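Neues aus dem Studio Olavia: Ein Sommer mit weniger Hitze

Liebe Mitglieder,

viele von Ihnen haben gefragt, warum der warme Kurs am Mittwochabend seit zwei Wochen nicht mehr im Plan steht. Wir haben ihn nicht gestrichen, wir haben ihn verschoben. Der große Saal in der Grilley-Passage wird bis Ende der Ferien nur noch auf normale Raumtemperatur geheizt, also im Moment gar nicht. Die Lüftung hat im Mai mehrmals versagt, und mit 95 Minuten Unterricht bei geschlossenen Fenstern war uns das zu riskant.

Die Firma Feson hat die Anlage geprüft und ein Angebot geschickt. Es kommt ein neuer Ventilator, und die Filter werden getauscht. Bis dahin üben wir dieselbe Reihenfolge der Haltungen, nur langsamer und mit längerem Aufwärmen -- einige von Ihnen haben mir schon gesagt, dass die Knie sich darüber freuen. 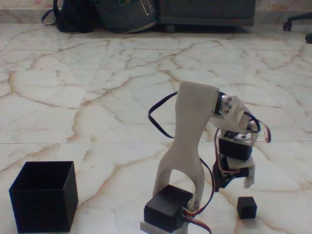 Muss ich meine Zehnerkarte für die warmen Stunden jetzt umtauschen?

Ihre Karte bleibt gültig und gilt ab sofort für alle Kurse im Haus, auch für die Stunde am Sonntagmorgen. Wer lieber warten möchte, meldet sich kurz am Empfang, dann verlängern wir das Datum bis Ende September.

In unserer Umfrage haben 423 Personen geantwortet, von 587, die wir angeschrieben haben. Dafür bedanke ich mich herzlich. Die meisten wünschen sich kleinere Gruppen und eine zweite Stunde für Anfänger. Die zweite Stunde können wir anbieten, die kleineren Gruppen erst nach dem Umbau.

Am Sa., 13. Juni, ist offene Tür von zehn bis 16 Uhr. Die Lehrerinnen vom Studio Voyle kommen zu Besuch und geben eine Stunde Atemübungen, die auch im Sitzen möglich ist. Bitte bringen Sie eine eigene Matte mit, wir haben leider nicht genug für alle.

Mit freundlichen Grüßen
Ihre Kursleitung

Kommentare (3)

matte_und_tee
Schade um den Mittwoch, aber die Luft war wirklich schlecht. Danke für die Verlängerung.

Ruecken58
Gibt es am Tag der offenen Tür auch Parkplätze im Hof?

kursleitung_olavia
Im Hof leider nicht, nur hinter der Passage.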